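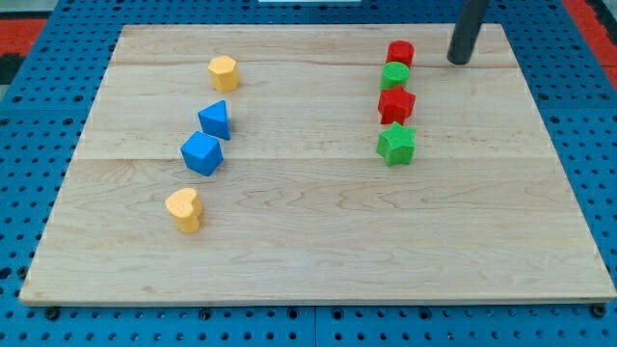
22 January 2021

Sorting day! I got to the workshop before the heating had done anything and kept my coat on for the first hour, and I didn't care one bit. The arm has been moving properly for a while now, but moving and doing a job are different animals, and today was the first day I let it work on the shape blocks for hours on end.

The rule I gave it is simple. Yellow and blue go to the left, red and green go to the right, and the shape doesn't matter yet. I wanted shape to matter (I have a whole page of notes on stars and hearts) but I promised myself color first, and I'm sticking to it.

Morning was mostly the wrist joint. The Hoxha servo still has a bit of slop in it, and when the arm reaches for the far side of the board the tip lands short. I tried fixing it in the code by adding an offset and got myself into a terrible tangle, because the offset that helps at the far side makes things worse close in. Ended up taking the wrist apart and putting in a thicker washer. Ten minutes of work after two hours of typing! The wrist is so much better now that I went and made tea to celebrate.

After that I reset the counter and let it run. By the time I packed up it had logged 1,477 moves, and that includes a lot of tiny nudges, so it's not as grand as it sounds. The old record from July was 2,033, but that was the arm waving at thin air with nothing to pick up, so I don't count it. This is the one I'm proud of.

Things that went wrong, so I remember:

It stopped dead 5 times. Four of those were the Kiline power supply tripping when the shoulder and elbow pulled hard together. The other one was me leaning on the keyboard.

The hearts are awful to pick up. The gripper comes down on the round lobes and slides off. Next time I'll have it turn and go for the flatter part lower down.

The left column wanders. I wrote the spacing as a fixed step, so any error in one block gets passed on to the next. The right side comes out far straighter and I don't fully understand why, given that it's the same code with the sign flipped. Look at the base bearing first.

I love the maple board, by the way. I nearly used a sheet of painted scrap, and I'm so glad I spent the extra evening on the maple. The camera finds all four colors on it without any fuss - even the yellow, which I was sure would get lost against the wood.

The Trulton people are holding their open bench night in Dravotham next month and I think I might bring the arm along. It would need a proper carrying box and a better power supply before then. Order the power supply tonight. Also buy washers, I used the last thick one.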